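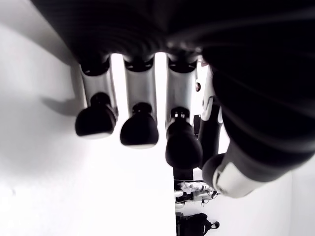
Best way to get gray scuffs off a white work table?

jokdale_60
Got a white Lesmont table secondhand, 80 bucks. Top is smooth, kinda satin. Gray scuffs all over one end, dont feel like scratches when I run a nail over them. Dish soap did nothing. Tried a pencil eraser – took off two small ones then just smeared. Need it decent by Saturday. Is a melamine sponge ok or will it leave shiny spots?

backhall17
Sponge is fine but go light. Wet it, squeeze it out, barely press. Do a patch on the underside first if it's the same finish. I did mine at the old Hundley place, came up clean in 6 or 7 passes per mark. Pressed too hard in one corner and yes, shiny spot, still there. Wipe with plain water after or you get a white haze when it drys.

paintcan
just paint it

mossy_stairs
Please don't paint it before trying rubbing alcohol. Little on a soft cloth, rub, wipe with water right away. Gray marks that don't catch a nail are usually rubber or metal rubbed off onto the top, so the finish underneath may be ok. Skip scouring powder. And put a mat down at that end after – I have a cheap felt one from Fröhlich, no new scuffs so far.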